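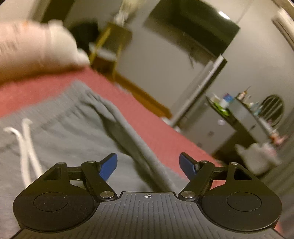

Toritz Workshop

Grirkenness Wool Underblanket, Double

Back in stock for the cold half of the year, in natural only. We tried dyeing it once. The sheep had the better idea.

The Grirkenness goes between your mattress and your sheet, where it will do a great deal of work and receive no compliments. It's a quilted wool pad with a cotton cover and an elastic strap at each corner. People buy it because the bedroom is cold and keep it on through July because taking it off means lifting the mattress.

What it's like to sleep on

Warm, but slowly. If you want a blast of heat the moment you get in, buy a hot water bottle. Wool takes a few minutes to get going and then stays put until morning. It adds a little softness on top of a firm mattress. It will not rescue a bad one, and we have had letters from people who hoped it would.

It smells faintly of sheep for the first week. Some customers like this. The rest open a window.

Details

Size: UK double
Depth of mattress: up to 30 cm
Filling: pure wool, 672 g per square metre
Cover: unbleached cotton
Straps: replaceable, sold in pairs
Guarantee: 6 years on stitching and straps

Also made in single and king. The Jusen is the thinner summer version, and the Kang is the cot size, which is not returnable once unwrapped, for reasons any parent can supply.

Washing

Air it over a banister or a line a few times a year. Sponge off small spills with cool water. Please don't put it in the machine. It will come out as a very thick, very small rug, and the guarantee doesn't cover rugs.

Delivery

Sent rolled in a paper sack, usually within 11 working days, longer in December. Leave it flat overnight before use and the creases mostly go. We've sold about 2,765 of these in the double, and 4 came back for being too warm. We count that as praise.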